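Keeping the Gripper Honest: Setup and Care of a Hand-Held Two-Finger Tool
Student project report, Lukitz lab course, group 3

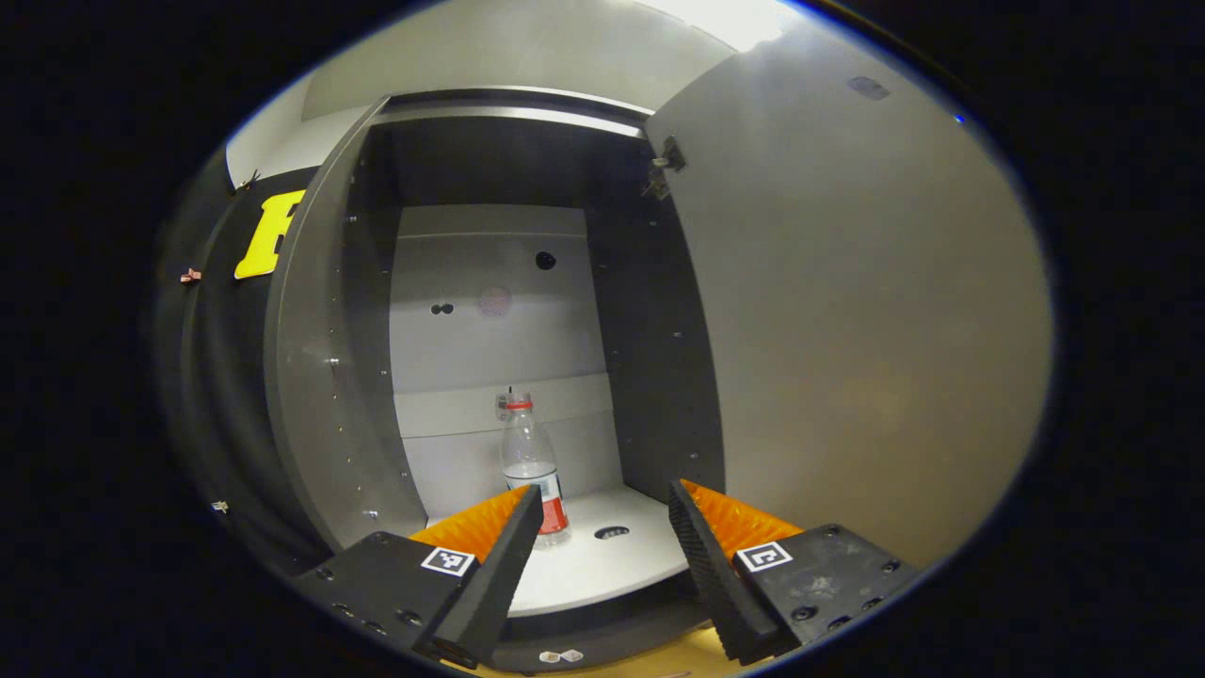 Figure 1. Gripper fingers open in front of the bottle, lower shelf of the cabinet, view from the tool camera.

1. What we were asked to do

Our group was given the hand-held gripper, a box of spare pads and a maintenance log whose last entry read "seems fine." The assignment was to bring the tool back to a known state, write down how we did it, and leave the next group something more useful than "seems fine." We had until the end of October.

The tool has two fingers, a camera that looks out over them, and a square marker on each finger body so the software can work out how far apart the fingers are. A person carries it and squeezes the trigger. We had expected something with more motors in it. It still managed to break in most of the ways a machine with motors can.

2. Condition on arrival

The right finger lagged behind the left when closing. The log blamed the software. We blamed the software too, for two afternoons, and then found a linkage screw that could be turned with a fingernail. The grip pads had a shine on them from use, and one had started to lift at the tip. The marker on the left finger was scuffed at a corner, enough that the tracker dropped it whenever the light came from the side.

The camera focus was good. We are recording this because it is the only part we did not have to touch.

3. Procedure

We took both fingers off, cleaned the rails with a dry brush and put everything back in the same order. The steps that matter:

- Mark left and right before removing anything. The fingers look interchangeable on the bench and are not.
- Tighten the linkage screws with the fingers fully open. If you do it closed, the tool will feel great until you open it.
- Peel old pads slowly, from the tip backward. Clean off the leftover glue before fitting the new ones, and press each pad down for 80 seconds. We timed this with a phone and felt silly.
- Replace both markers together, even if only one is damaged. Put them on flat. A bubble under the marker gives you a finger width that changes with your mood.
- Run the width calibration last. We ran it first, and therefore also last.

The pads came from Getulska and fit without trimming. The Björklund replacement screws were the right thread and the wrong length, and we filed them down, which took longer than the rest of the rebuild.

4. Checking the work

For a test object we used a clear plastic water bottle with a red cap. Clear plastic is unkind to a tracking camera and a bottle tips if one finger arrives early, so it tells you quickly whether the two sides agree. We stood it on the lower white shelf of the storage cabinet, between the dark side walls, and approached straight on with the fingers wide open. In Figure 1 the bottle is nearer the left pad than the right. That is operator error, and the operator is an author of this report.

We logged 51 grasps over three sessions. The bottle fell 17 times in the first session, before we admitted the linkage was still loose, and 3 times in the second. In the last session it stayed up. The finger width reading also stopped jumping near the closed position, where it used to claim the fingers had passed through each other.

We use cookies to improve your experience on the Fitholm student projects site. By continuing to browse you accept our cookie policy. Accept / Manage settings

5. Things we would do differently

We should have checked the screws before reading a single line of code. We should also have kept the old pads, so the wear could be measured - they went in the trash on the first day, along with the only spare marker sheet, which had to be reprinted.

The cabinet doors are light and catch glare when open. We only noticed how much this bothered the tracker in the second session, and we never tested it properly. Another group could.

6. Hand-over

The tool is in its case with the fingers open. Spare pads are in the lid, and the filed screws are in a bag labeled "filed screws." Check the linkage before each session and wipe the pads afterward with a damp cloth, no solvent. The log now has dates, initials and complete sentences up to our last entry. Please continue in the same style.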